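# Making a small jar of napa cabbage kimchi

I learnt this from Mwanahawa Kirui, who used to run the Demwood food club, and I have changed very little since. It makes enough for one large jar and needs no special kit.

## What you need

- 1 napa cabbage
- Coarse sea salt, without iodine
- 6 garlic cloves
- A thumb of fresh ginger
- 1 small pear, grated
- Korean chilli flakes
- Fish sauce, or soy sauce if you don't eat fish
- 1 bunch of spring onions

Pick a cabbage that feels heavy for its size, with firm white stems. Loose outer leaves are fine, as you will pull those off anyway. Avoid any with a soft or brown base.
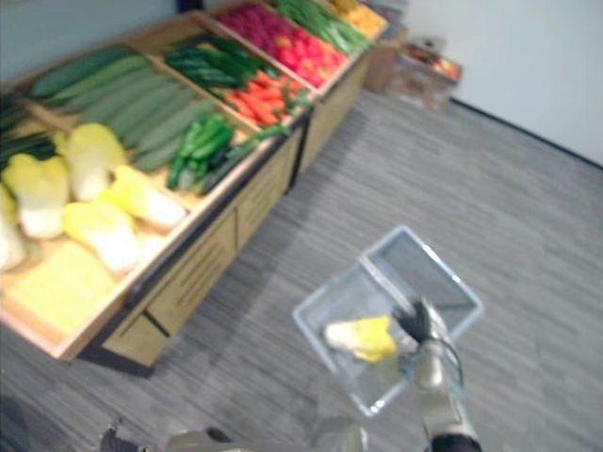 Keep the salt and the chilli flakes in separate bowls until you need them. Fine table salt packs down more tightly than coarse salt, so go by weight if that is all you have.

## Salting

1. Quarter the cabbage lengthways and cut out the core.
2. Chop it into bite-sized pieces and weigh them. Mine came to 649 g last time.
3. Work out 3% of that weight in salt – for mine it was just under 20 g.
4. Rub the salt in with your hands, then leave for two hours, turning now and then.

The thick stems should bend without snapping. If they still snap, give them another half hour. Drain off the liquid but keep a cupful. Don't rinse.

## The paste

Blend the garlic, ginger and pear with a splash of fish sauce. Stir in the chilli flakes. Two tablespoons is mild, four is hot. It should be as thick as jam, so loosen it with a little of the saved liquid if needed.
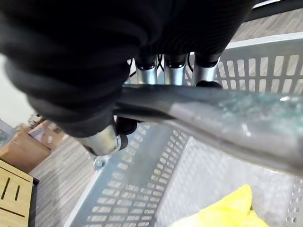
Slice the spring onions and mix them with the cabbage and the paste. Wear gloves for this, as chilli stays on the skin for hours.

## Packing and waiting

Press everything down hard in a clean jar until the liquid rises over the top. Leave a good gap below the lid. Stand the jar on a plate out of the sun and open it once a day to let the gas out.

Taste it after two days. In May mine takes three, and in winter nearer six. Once it is sour enough for you, move it to the fridge and use it within 12 weeks. Older kimchi is better cooked – fried rice and stews both suit it.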